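3.2 Demonstration collection

Demonstrations were recorded at the Wurkari cell under two conditions. In the kinaesthetic condition the operator grasped the arm above the tool mount and guided it through the task with gravity compensation enabled. In the teleoperated condition the operator stood behind a screen and moved the arm with a six-axis hand controller, relying on two camera views displayed on a single monitor. The mapping from controller to tool velocity was linear, with a dead band at the centre of travel. Operators completed three practice trials in each condition before recording began; practice data were discarded.

The task was planar separation. Starting from a clustered arrangement of coloured shape blocks, the operator used the rod to push one nominated block clear of its neighbours. The target was announced by colour and shape immediately before each trial. Contact with other blocks was permitted and was not penalised — excluding such trials in pilot work had removed most of the behaviour of interest. A trial ended when the operator released the enabling switch, or at the time limit.

We retained 406 demonstrations after screening for dropped frames and controller faults. Joint positions, tool pose and the commanded velocity were logged on a common clock and resampled before training. Block poses were estimated offline with the Hedesus tracker and expressed in the board frame. Both policies described in Section 4 were trained for 3,000 iterations on identical splits.

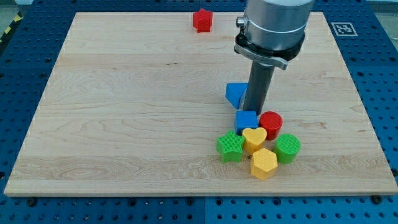 Figure 3. Work surface with the rod tool and a cluster of seven blocks; an eighth, the red star, stands apart near the far edge of the board.

Dense arrangements such as that in Figure 3 favoured neither condition in duration, but the character of the recorded motion differed. Kinaesthetic paths were smoother and approached the target along a curve. Teleoperated paths contained short pauses before contact — a pattern also present in the Clondstead recordings — and these were left in the training data without trimming.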